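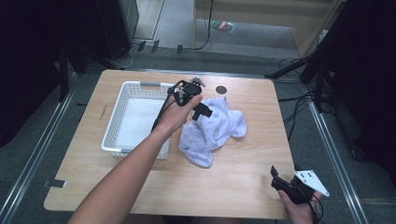 Attachment 1 - basket and printed cloth on table

Ticket 2264 - Sarkix booking page drops linen orders
Opened by: Fouad Khalaf, Calado front desk
Assigned to: Ilídio Fonseca
Opened: 20 April 2025

Customer gets to the last step, presses Confirm, and lands back on the cart with 0 items. No email goes out. Same result in 2 browsers. Cleared cookies, no change.

Update (Ilídio): Log shows error 167 on each failed order. The Pollance payment token expires before the cart saves. Orders with no discount code go through fine. 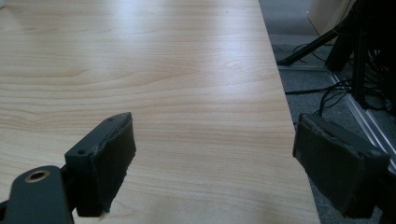 Attachment 2 - tabletop, light wood grain

Update (Fouad): Confirmed. Removed the code and the order saved. We have 13 customers to call back.

Update (Ilídio): Raised the token timeout on the Bondberg server and restarted the cart service - please retest with a code. Leaving this open until the June patch.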